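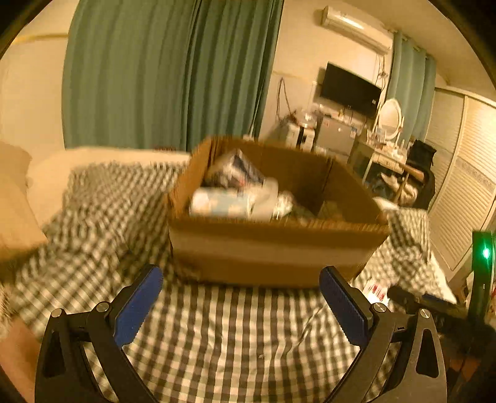
Room staff at Sandhu to train packing robots by hand

Wistesdale, July 21, 2026

Sandhu, which lets furnished rooms to long-stay guests in Wistesdale, has moved 13 of its housekeepers onto part-time work recording everyday tasks for a robot its supplier hopes to have in use next year.

The staff carry hand-held grippers fitted with a camera and use them to do jobs they would otherwise do with their fingers: putting cans and packets into cardboard boxes, picking small things off a bed, clearing a table. The recordings go to Clotix, the company building the robot, which is known as Ivell.

The work started in April in 3 of the company's houses and has since spread to 59 rooms. Recording is done in rooms that are lived in, with the agreement of the guest, and a guest who agrees gets a small cut in the week's rent. Guests are asked not to tidy up first.

For the housekeepers, the main change is in how the day is divided. A recording shift lasts two hours and takes the place of the second half of the morning round. Sandhu pays it at a slightly higher rate than cleaning. Staff who do not want to record can stay on the old rota.

Opinions in the laundry room are mixed. One housekeeper said the gripper was heavier than it looked and that her wrist ached after the first week – the shifts have since been given a break in the middle. Another said she liked the quiet and the sitting down, but found it odd to be paid more for packing a box slowly than for cleaning a bathroom well.

Several asked what will happen once Ivell can do the job. Sandhu says the robot is meant for packing up belongings when guests move out and for sorting items left behind, and that cleaning will remain with staff. It has promised no job losses for 21 months. Workers have asked for that in writing and for retraining to be offered before the period ends.

They have also asked who can watch the recordings. Clotix says clips showing letters, screens or faces are removed before they are used, and that none are passed to Sandhu to check on how fast anyone works.

The next group of housekeepers will be trained on the grippers next month. Sandhu has not decided which house will get the first robot.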